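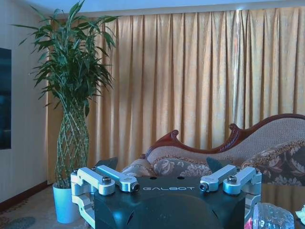

Masking the gripper out of the wrist camera

The wrist camera always sees part of its own gripper. Left alone, those pixels reach the depth filter and the planner treats the fingers as an obstacle a few centimetres from the lens. The steps below build a static mask in Trilto and load it at start-up.

Before you start

You need Trilto 2 or later and a finished hand-eye calibration. If you have not calibrated, do that first — a mask cannot correct a bad transform.

1. Open the gripper fully and record 28 stills from different arm poses. Vary the background as much as you can. Curtains, foliage and patterned cloth are good; a plain wall is poor.

2. Run the variance tool:

trilto mask build --in stills/ --out open.png

Pixels that stay constant across the set are marked as gripper.

3. Check the edges of the links. Bare aluminium picks up colour from the room, so its variance is higher than that of the black housing and the mask may have holes there. Raise --close to 2 and rebuild.

4. Repeat with the gripper closed and save as closed.png. Linkage plates move between the two states, so one mask will not do.

5. Add both files to camera.yaml under self_mask and restart the perception node.

Testing

Point the arm at open space and echo the obstacle count. It should read zero. If the log shows error 543, the mask and the stream differ in resolution.

Thanks to Réka Kerekes for the closing step.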